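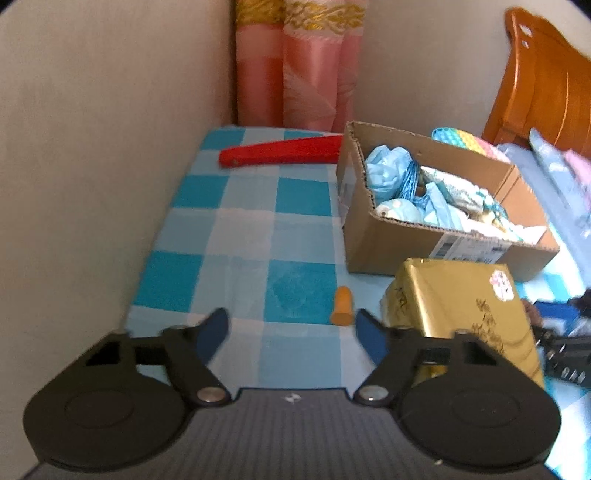 What is a backyard ultra?

A backyard ultra is a running race in which every entrant must complete a fixed loop within each hour, starting again on the hour, until only one runner is able to finish a further loop.

Format

The standard loop measures 6.706 km (4.167 miles), so that 24 loops make 100 miles. Each loop is commonly called a "yard". Runners may cover it at any speed, provided they are back in the starting area, or corral, before the next start. Time left over after a loop may be spent eating, sleeping or changing clothes. A runner who finishes in 48 minutes therefore has 12 minutes of rest, and no credit is given for finishing ahead of others.

Three whistle blasts are given three minutes before each start, two blasts at two minutes and one at one minute. A runner who is not in the corral when the bell rings is out of the race. Late starts are not allowed.

The last person to complete one loop more than anyone else is the winner. All other entrants are recorded as not having finished, although results lists normally show the number of loops each completed. If the final two runners both fail on the same loop, the race has no winner.

Assistance

Crew members may help a runner between loops but not on the course. Artificial aids, including trekking poles, are barred under the usual rules. Runners may not leave the course during a loop except to use a toilet.

The second-last runner is known as the assist. A winner can run only one loop further than the assist, and the distance reached depends on both. Some races give the assist a separate award.

Pacing

Most experienced entrants run the daytime loops in 45 to 52 minutes. Faster loops give more rest but use more energy, while slower ones leave little room for mistakes. Walking the climbs is common from the first hour. At night some events move to a road course, which is safer in the dark and usually quicker than trail.

Sleep is taken in short spells, often of less than 10 minutes. Loss of sleep affects judgement as well as pace, and crews tend to take over all decisions on food and clothing after the second night.

The Langat Backyard

The Langat Backyard is held each July on a forest loop near the village of Munance. The field is limited to 60 runners. The course follows gravel track for most of its length, with one wooden bridge and 15 m of climbing in the final kilometre – a short rise, but one that has to be repeated every hour. Timing is by chip, supplied by Plevix, with a written lap sheet kept as a second record.

The first edition was won by Esko Sjöberg, with Eetu Partanen as the assist. Partanen returned to the corral with less than a minute to spare on each of his last 3 completed loops and did not start the next. In a later edition the field completed 591 loops between them, which remains the event record.

See also

Fixed-time race
Last one standing event
Trillow Night Relay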